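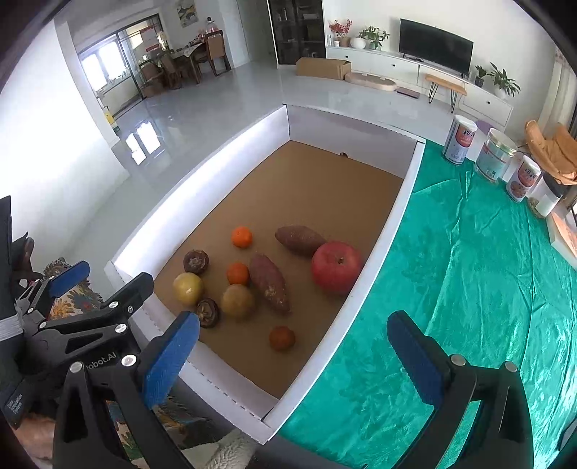
Mesel: the mixed box, a small gallery

Mesel is a fruit and vegetable shop in Distmont, on the road that goes down to the old station. Besides the normal counter we make mixed boxes, which people order in advance and collect in the afternoon. I started this page in March for customers who asked what a mixed box is like before they paid for one. I keep it short on the picture side, and under it I put my notes on each thing, as I would write them on the card for the box.

The box

It is long, white and made of cardboard, with low walls and a brown bottom. We tried a deep one in the first season and I did not like it. In a deep box everything lies on everything, and the apple you wanted is always under the potatoes. In a low one you see all your shopping when you lift the cover. The flap at the end folds along the dashed line. Please do not tear there if you want to bring the box back to us.

We take back every box that is clean and still has its corners. Last year we gave out 3136 of them, and a good part of these had already been to somebody's kitchen and home again.

Red apple

The apples come from Nazari, an orchard at the upper end of the valley. I choose red ones for the mixed box, with the stem still on. An apple without its stem is not a bad apple, but the little hole goes brown sooner, and I prefer that my customers have the whole week to eat it. Keep them away from the mushrooms at home.

Sweet potatoes

Reddish-purple skin, and often some tan marks on it. Customers ask me about these marks more than about anything else. In most cases they are only on the skin, and you will lose them with the peel. What I do not accept is a soft place. I press each one with the thumb along the whole length before I put it in.

Do not keep them in the refrigerator. A dark cupboard is good, or a basket with a cloth over it. If you bake them whole, make a few holes with a fork and put a tray underneath, as the juice is sweet and burns on the floor of the oven. I learned this in my first flat and the landlord's oven was never the same again.

Oranges, the small ones

I like the small ones for the box. A big orange is a job, with a plate and a knife. A small one you can put in your coat and eat while you wait for the bus. The colour is not equal from one fruit to another: one is bright, and the next is darker and almost red. This does not tell you very much about the taste. I have had pale ones in winter which were the best of the whole delivery, and beautiful dark ones that were only sour.

Choose them by the weight in your hand. When two have the same size, take the heavier.

Yellow fruit

What is yellow and round in the mixed box changes with the delivery, so on the order form I write only "yellow fruit, seasonal". If you have an allergy, or you simply want to know which fruit it will be, ask at the counter on the same morning and we will tell you. The shiny ones can stay in a bowl on the table. When the skin is dull and brownish I would use the fruit first, perhaps cooked with a spoon of sugar — it goes very well on porridge.

Brown mushrooms

The mushrooms are the most delicate guests in the box and they go in last, on top or in a free place, never under the sweet potatoes. I look at the underside of each one. It should be dry to the touch and it should smell like a wood after rain, not like a cellar.

At home, take them out first. Put them in a paper bag and close it only with a fold. Wash them just before cooking, quickly, or clean them with a brush if you have the patience. In a very hot pan, without salt in the beginning, they will become brown at the edges. With the salt from the start they give their water and you have a soup.

How a box is packed

The order is always the same with us. Heavy things first, so the sweet potatoes, then apples beside them. After this the oranges, which can roll a little without harm. Mushrooms at the end. We do not fill the box up to the edge, even when there is place for more, and we use no plastic between the fruit. If you carry it by bicycle, tell us, and we will put a folded newspaper inside so that things do not travel from one end to the other.

A small box has 800 grams of sweet potatoes as a rule. The rest is by the piece and depends on the size of the fruit that morning. When the oranges are very small you get one more.

Questions I get often

Can I change something? Yes, one thing in each box, if you write it on the form. Most people change the mushrooms. I am sorry about this but I understand.

Is everything local? No. The apples are, and the mushrooms come from a grower in Tisteck, over the hill. Oranges do not grow in our valley and I will not say that they do. The sweet potatoes are from further south, except for a few weeks in autumn, when a garden near Tisteck has enough to sell to us.

Why is there a round hole in the end of the box? The cardboard comes to us like this from the maker. Children put a finger in it. It does no damage to the box.

Do you deliver? Only inside Distmont, and only with 11 boxes or more to one address, so it is mostly for offices and the school kitchen. For all others we keep the boxes at the back of the shop, where it is cool, with your name on the short side.

Until what time can I collect? The shop closes at 17 o'clock. If you are on the late train, telephone before, and the box can wait for you at the bakery next door. They are open one hour longer. Please ring their bell on the side and not the one for the flat upstairs.

Recipe cards

I write a new card when the contents change. At the moment there are cards for sweet potato baked with orange, mushrooms on toast, and the apple cake of my aunt, with less sugar than she used. They are next to the till and they are free of charge. If the pile is finished, ask me and I will print more.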